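About Soltport

Soltport supplies kitchen boards, serving trays and countertop accessories to rental apartments and small guest houses. The company was set up in Clernside by Märta Hovland and Signe Vik, and now keeps over 4000 items in stock. Five people work here.

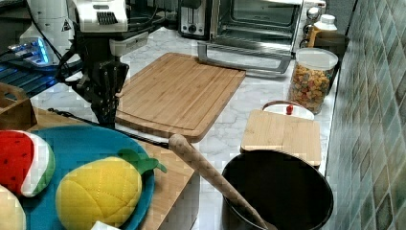
Boards

Large bamboo boards in our range have rounded corners and a perimeter groove. Smaller boards are selected for upright storage. We recommend hand washing, drying on edge, and a thin coat of food-safe oil every two months – more often in heated rooms in November.

Trays

Trays are specified by floor size, wall height and handle type. Tyra Dahlgren checks each new model for level seating and handle alignment before it is listed. Handles are reordered separately under the Fanda parts code, in sets of 2.

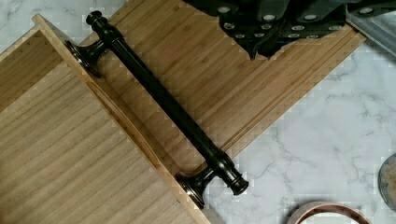

Wooden tray with black metal handle, ridged finials and round mounting bases.

Orders and returns

Ylva Skjelbred handles trade accounts. Replacement parts ship from the Clernside store. Returned trays should be packed flat, with the handles padded.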